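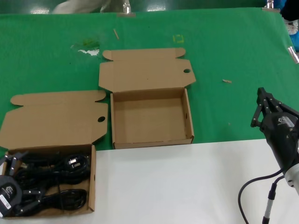

The two cardboard boxes on the practice table

Devley Robotics Club
Minutes of the meeting held on 3/1/26

Welcome and apologies
The chair welcomed everyone back after what has felt like a very long break, and it was lovely to see 17 of us squeezed in. Apologies had come in from two of the younger members, who we hope are feeling better soon. The December minutes were read and agreed, once the spelling of Dradanow had been put right (again!).

Cable sorting project
Most of the evening went on this, as everybody expected it might. The task for the Budville round is to move power cables from one cardboard box into another using both grippers, and the club has settled on keeping the boxes side by side with the lids folded right back. There was a long and very good-natured talk about whether the boxes ought to be taped down. The driving team would like to try it without tape first, and this was agreed.

It was also agreed that cables should be coiled before they go in, and that the coils may be fairly loose, as the rules ask only that the plug is inside the box when time is called. The programming group will write up the arm positions they are using, so that anyone can set the table up on a practice night.
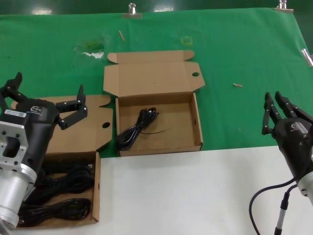

Rind wondered whether the left arm should do all the lifting until the team is surer of the handover, and asked that both ways be timed before a choice is made. The meeting thought this very sensible, and 30 goes of each will be run before we next meet.

Money
The balance stands at £376. The entry fee for Budville has been paid and the receipt is in the folder. It was agreed to put a little aside for spare gripper screws and a new green cloth.

Visit to Dradanow
Permission slips are still coming in, and parents are kindly asked to send them soon. Packed lunches will be needed, and a coat.

Any other business
A warm thank you to whoever left the shortbread. Would members please sign the tool book when borrowing the small screwdrivers.

The next practice night will be posted on the club page.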